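Gripper Stall Fault: Frequently Asked Questions
Ostelden Automation Training Centre
Last updated Mar 18, 2026

What happened?

During simulated runs of the Pramano placing exercise, the arm's gripper did not open after the release command. The controller logged the cycle as complete and began the retract movement with the part still held. The fault was recorded in four of 400 runs. No physical equipment was operating and no one was injured. 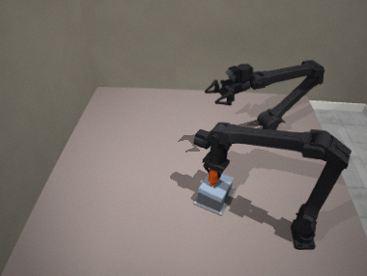

Why did the controller report a completed cycle?

Completion was judged on wrist height alone. Once the wrist reached the programmed height over the block, the Nogueira control software set the completion flag without checking finger position. The height target leaves very little margin: the lower tip of the orange part meets the top of the blue block while the upper end is still against the gripper. A part in that position satisfies the height check whether or not the fingers have let go.

Is the second arm affected?

No fault has been recorded on the second arm. It uses the same release routine, however, and the interim restrictions apply to both.

May I continue to use the exercise?

Yes, in simulation only. Transfer of the program to the physical cells is suspended until the revised release check has been authorized. Students enrolled in the June intake will be advised of any change to their lab schedule.

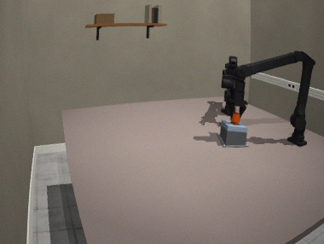 Placing exercise, single-arm view: gripper closed on the orange cylinder over the block.

What should I do if the fault occurs?

Pause the run and save the log before resetting. Do not send a second release command. Record fault code 49 on the report form, together with the run number and the speed setting.

Does reducing the speed prevent the fault?

No. It has been reproduced at 100 per cent speed and at reduced settings.

Who is responsible for the review?

Carola Reinholz, Manager of Laboratory Safety, is leading the review with the Masen support desk. Reports may be submitted at the lab office, Room 399, during regular hours.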